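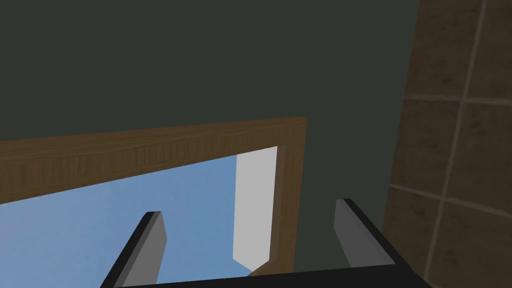 Fica por esclarecer, perguntaram-nos por escrito antes desta sessão, se um grupo de danças de roda pode admitir principiantes adultos sem prejudicar o nível das apresentações públicas.

A pergunta é pertinente e a intervenção parte dela. A Associação de Danças de Vorimham admite adultos sem experiência prévia desde a sua fundação, há 19 anos. Os estatutos não preveem prova de entrada. Preveem, sim, um período de frequência antes da primeira apresentação, que a direção artística pode prolongar quando o entenda conveniente.

(Pausa. Passar ao diapositivo seguinte.)

Recordar brevemente a origem. Os primeiros ensaios realizaram-se na Sala Osa, cedida ao serão, com pavimento de pedra e sem aquecimento. O repertório inicial resumia-se a duas danças, ambas em compasso ternário, aprendidas a partir de gravações. Os trajes eram emprestados. Só mais tarde foi possível encomendar à Presix as saias e os coletes que ainda hoje se usam nas saídas oficiais.
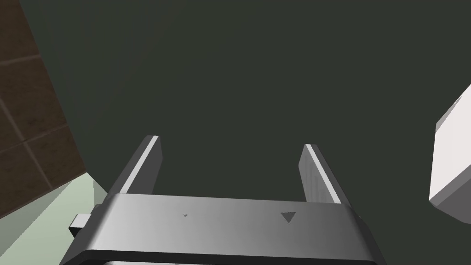
A passagem para o Pavilhão Fjeld alterou a organização dos ensaios. O espaço permitiu separar a turma de iniciação da turma de apresentação, que antes partilhavam a mesma hora. Referir que os músicos acompanham as duas turmas e que a iniciação ensaia ao andamento real, com paragens entre figuras. Reduzir o andamento nos primeiros meses criava hábitos de passada difíceis de corrigir.

Se houver tempo, mencionar o calçado: sola de couro nas saídas, sola lisa de borracha nos ensaios.

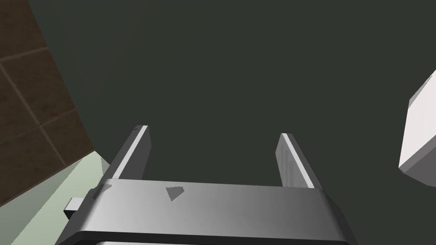
Diapositivo 9. Pinça aberta, simulação por computador.

Situação atual. À data de 21 de agosto de 2021, a Associação contava 191 associados, entre dançarinos, músicos e associados contribuintes. O repertório em atividade está descrito em fichas próprias, com a indicação da formação, do número de pares e da entrada dos instrumentos. As fichas podem ser consultadas na sede, mediante pedido à secretaria.

Inscrições. As turmas de iniciação abrem em setembro. A ficha de inscrição deve ser entregue em mão, e os menores necessitam de autorização assinada pelo encarregado de educação. A quota inclui o seguro e exclui o traje, que é cedido por empréstimo e devolvido limpo no final de cada época.

(Não ler em voz alta: confirmar com a organização se o microfone de mesa se mantém para o período de perguntas.)

Agradecer o convite e dar a palavra à assistência.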